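Klinhom Robotics Club
Call for student members: the Fruit Bowl project
Posted 07/02/2023

We are looking for students who would like to spend the coming school year teaching two robot arms to put plastic fruit into a bowl. If that sentence made you close the page, no hard feelings. If you're still reading, we have a stool for you.

Klinhom is the after-school robotics club at the Plunside workshop. Each year we take on one project, and each year we promise ourselves it will be something impressive that parents can understand from across a parking lot. This year's is called Cusico. The job sounds like something you'd hand a four-year-old: pick up the fruit, put it in the bowl, stop. The four-year-old is still well ahead of us, and she doesn't need her cables checked first.

New members start in September. Returning members are staying on with the project, so you won't be alone with the grapes.

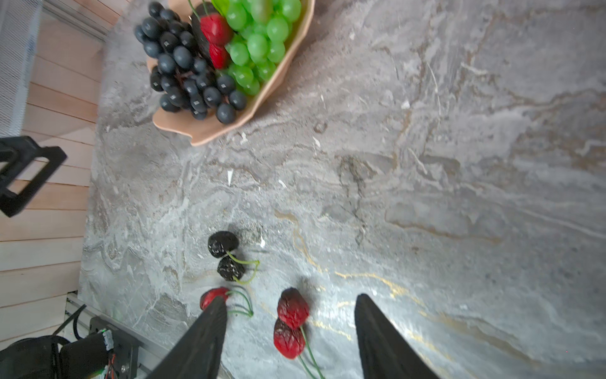 What the work is like

Most of an evening goes to demonstrations. One person drives the arms by hand through the leader controls, moving a piece of fruit from the counter to the bowl, while a partner watches the camera views and writes down what went wrong. Then you set the fruit out again and do the next one. A full set is 100 demonstrations. We have 878 on file from last year, and a good number of them are of someone chasing a cherry.

The cherries deserve a warning. They come with long stems, and a stem goes wherever it pleases the moment a finger touches it. A driver who aims for the fruit gets the stem, and a driver who aims for the stem gets the counter. Oranuch Sombatkul, who runs the data side of the club, keeps a written page of approved cherry approaches. You will be asked to read it. You will ignore it on your first night like everyone else, and then you will go back and read it.

Grapes are kinder, being large, but they roll to one side when you close on them badly and they hide whatever is underneath. We also ask drivers to start the fruit in a different spot every time. People think they're doing this. The log shows that they have a favorite spot and put the cherries there over and over, and then we train a policy that is brilliant in that one spot and lost everywhere else.
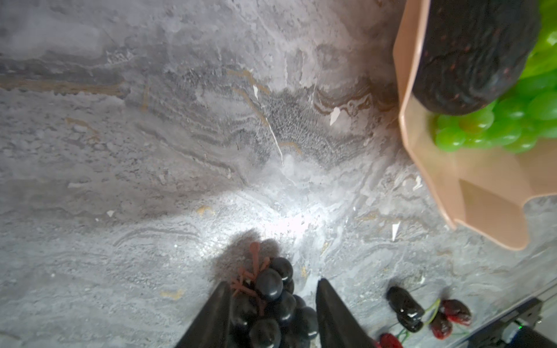

The rest of the evening is less glamorous. You'll label episodes, throw out bad ones, tighten screws, replace zip ties, and argue about whether a grape bunch hanging over the rim of the bowl counts as in. (House rule: if it stays put when the gripper lets go, it's in. The appeals process is Wanpen Thammasiri, and she has heard your argument before.)

Toward spring we train on what we've collected and let the arms try it without us. That part is exciting for a few minutes and then it is mostly note-taking. We finish the year at the Flokano student meet, where clubs show their projects at a table and get scored by judges who always pick the worst possible moment to walk over.

Who we want

You should be in high school or the first year of college, able to come two evenings a week, and willing to do the same small thing many times without deciding to improve it halfway through. That last habit has cost us more data than any broken motor.

You do not need to have built a robot. You do not need to code, although somebody on each team has to, and if it's you we'll be very nice about it. Some Python helps. So does patience, a steady hand, and legible writing. We have a notebook from two years ago that might be the key to everything and none of us can read it.

People who have done well with us in the past include a clarinet player, a kid who paints miniatures, and a student who joined by mistake while looking for the chess room and stayed through the whole season.
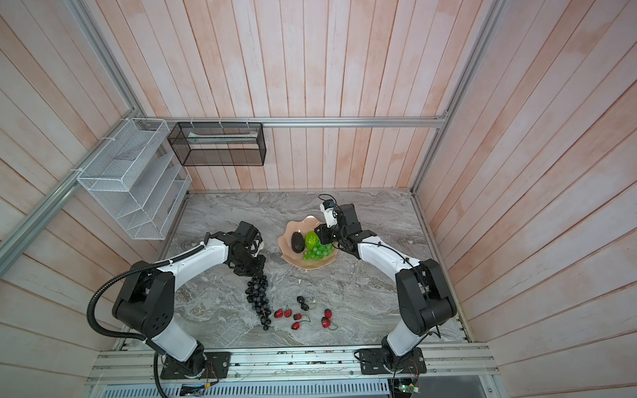 There are nine places this year. We split them between three jobs, and everyone trades after a few weeks:

Drivers, who run the arms
Loggers, who watch, label and complain about the drivers
Bench crew, who handle wiring, mounts, cameras and anything that has started making a noise

You can tell us which one you'd like. We'll try to give it to you second, so you have something to look forward to.

What you get

Training on the arms, from plugging in to shutting down. Time on a real two-arm setup, and plenty of it. A line on your college application that will make an admissions reader stop and say "fruit?" Snacks, which are edible and kept on a separate shelf for reasons we'd like not to revisit.

There is no pay. There is a fee of $27 for the year, which goes to spare parts and the Flokano entry. If the fee is a problem, tell Wanpen and it will stop being one.

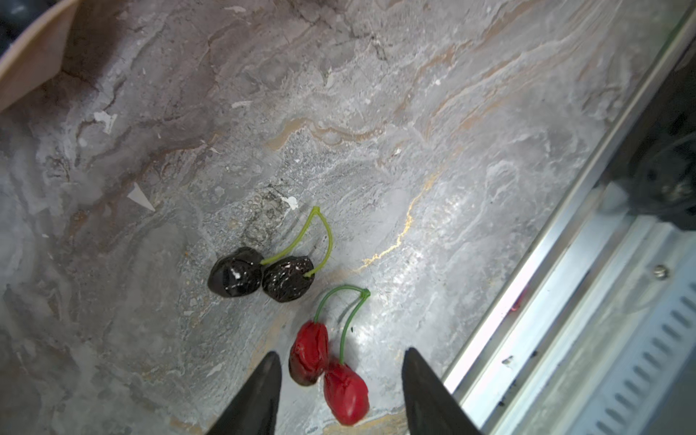 Two pairs of cherries on the counter, with the gripper open around the red one.

How to apply

Send us one page. Tell us your name, your grade or year, which evenings you can't do, and one time you did something dull and did it properly. Please skip the paragraph about how you have been passionate about robotics from an early age. We believe you.

If we think it's a match, you'll come in for a trial evening. Oranuch will show you the controls, you'll drive for a bit, and then you'll log for someone else. We don't score the driving. We do read the log.

Pages can be handed in at the Plunside front desk, marked Klinhom, attention Wanpen Thammasiri. Please write your email address clearly – see the note above about the notebook.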